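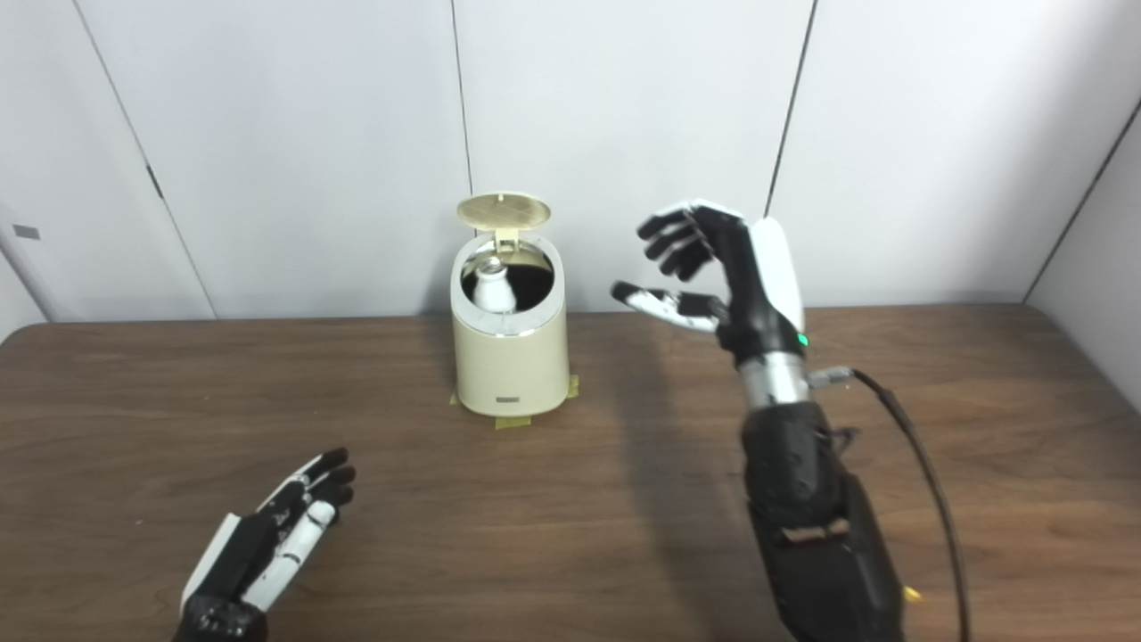

Lid up, bottle in. Match thread incoming, get the kettle on.

Right. Friday, April 16, 2021 and I have finally calmed down enough to write about Wetton Town v Cudness Rovers. Long one, sorry, mute me if you only follow for the baking.

For anyone new: I've followed Wetton since my uncle took me as a nine-year-old and told me it was a treat. It was sleeting and we lost. I asked to go again the next week and that was me done for.

We're still watching on the club stream, which is one camera on the gantry and Dela Aidoo doing the commentary on her own. She is brilliant. She is also completely unable to hide it when she thinks the ref's got one wrong, you just get this long silence and then "well."

Team news first. Holero back in the middle after his hamstring, hooray. Young Nutsugah on the left for his first start, and I'd been banging on about giving him a start since before Christmas so I was properly nervous for him, like I was his mum or something.

Cudness came with five at the back and a big lad up front to aim at. They do this every time. We know they do this every time. And we still spent the opening spell letting him win every header going.

So of course they scored from one. Long throw, flick on, three of ours looking at each other, tap in. Dela: "well."

Can we talk about our defending of long throws? I've been moaning about it all season. We put our smallest full back on the near post and then look amazed. My sister plays Sunday league and her lot defend them better, and half of them are hungover.

Anyway. We got going after that. Holero started dropping in between the centre halves to pick it up and suddenly there was room everywhere. He isn't quick and he never was, but he has a look over his shoulder before the ball gets to him and it's like he's got an extra week to decide.

Equaliser just before the break! Holero clips it over the top, Nutsugah takes it down with his WRONG foot, goes inside his man and just passes it into the corner. I made a noise that frightened next door's dog. I could hear him going off through the wall.

Half time: cheese on toast, and a row in the group chat about whether he meant the first touch. He meant it. I've watched it back enough times to be boring about it.
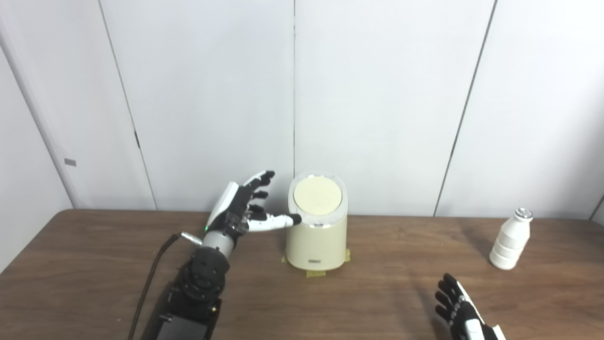
Bottle's out. Second half below, it gets worse before it gets better.

Second half. Rovers took the big lad off, I've no idea why, he was winning everything. Maybe he was carrying a knock. Our two centre halves looked about a foot taller straight away.

We hit the bar. We hit the post. Their keeper made a save low to his left that I'd have clapped if I'd been in the ground, but I was on my own sofa so I swore at him instead.

Then the penalty. I'll be fair here (I'm always fair). Their defender slides in, gets a bit of the ball and then gets an awful lot of Nutsugah. From the gantry it looked a stonewaller. Their fans in the comments disagreed and some of them used words I had to look up.

The stream FROZE as Holero put the ball on the spot. I am not making this up. Little wheel going round and round. I refreshed, I turned the wifi off and on, I stood on a chair with my phone like an idiot.

Came back to everyone in amber walking back to the halfway line and Dela shouting something about "the coolest man in Wetton". 2-1. I missed it live. I've now seen the replay and he sent the keeper so far the wrong way he could've got a bus back.

Last ten minutes were horrible. Corner after corner. We had all eleven in our own box at one stage, and when we did clear it there was no one up there to chase it so it just came straight back. I watched most of it through a cushion.

Full time, 2-1, and that's 4 wins on the bounce. We haven't done that since the old stand was up.

Someone's asked about the ground so quick update on that: the plan is to let 500 of us back in for the first game in May if it's all signed off. Season ticket holders first, then a ballot. I'm in the ballot as I let mine lapse like a fool.

Please be nice to the people in the ticket office, they've had a week of it. And bring your own pen if you're filling in the form at the gate, apparently they won't be handing any round.

Oh and the coach fund! The bucket thing online is up to £132, which gets us most of the way to running one for the first away day. If you can spare a couple of quid the link's on the supporters' page. If you can't, no bother, share it.

Player of the match for me: Nutsugah, by a mile. Holero second. The bloke who fetches the ball from behind the far hedge third, he covered more ground than both of them.

Did anyone record Dela's commentary on the penalty? The club replay has cut the first bit off and I want to hear the whole thing. DMs open.

Edit to the above, I've been told the hedge bloke is called Martin and he's very pleased. Hello Martin.

Next up is the return game at Cudness. Same big lad, same long throws. PLEASE can someone tall stand on the near post.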